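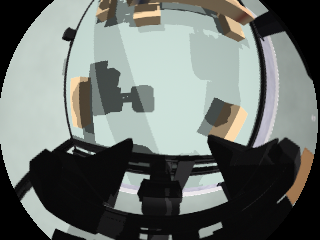 Sostex wrist sim for block clearing – anyone paid for it yet?

Posted by jodcombe_joinery, 23 May 2019

I run a small shop that makes kids' building sets and I'm looking at putting an arm on the sorting bench. Before I spend real money I've been on the trial of the Sostex simulator, the one with the fisheye wrist view. The full licence is $570 a year. The trial gives you 60 runs and I've used most of them.

What I like: the gripper model looks tidy and you can see both fingers the whole time. What I don't like: the shadows. They overlap all over the mat and some have jagged edges. My block finder keeps picking shadow patches as blocks. Is that a setting, or is it just what you get?

Reply by KajaU

Shadow quality is under the render menu, second tab. The default is low. Put it on high and the ragged edges mostly clean up, but it runs a fair bit slower.

I wouldn't turn them off though. If your detector can't cope with a shadow in the sim it won't cope under shop lights either.

Kaja Urbonaitė

Reply by prairie_lill

Disagree with Kaja. Get it working with shadows off, then bring them back. Otherwise you don't know which problem you're chasing. I lost most of October that way.

Also $570 is steep for one bench. Zoltano does a smaller package for $173. No fisheye, but do you need one?

Reply by jodcombe_joinery

I think I do. The blocks end up out near the rim and the middle of the mat is clear. With a normal lens I'd lose them as soon as the gripper came down.

Reply by J. Grigaitė

The wide view has its own cost. Everything bows near the edge, so a straight block comes out curved or tilted, and that's right where your blocks are. Did you run the lens calibration? The trial skips it unless you ask for it.

On the price, I've had the Sostex licence for two years. Support is decent by email and useless by phone.

Reply by jodcombe_joinery

Didn't know about the calibration. Running it now.

Reply by prairie_lill

Fair point on the rim. I'd still try moving the start pose back before paying three times as much for a lens.

Reply by KajaU

Moving it back makes the blocks smaller in view, and tan on pale green is easy enough to pick out already. I'd leave the pose alone. What's your detector trained on?

Reply by jodcombe_joinery

152 pictures I labelled myself, all with shadows on low. I'll redo a batch on high and post the numbers. Calibration finished, by the way. Colour threshold is still grabbing the dark patch beside the lower right block.

Reply by J. Grigaitė

Raise the minimum brightness a little and try again. The shaded side of a block will drop out too, so don't go far.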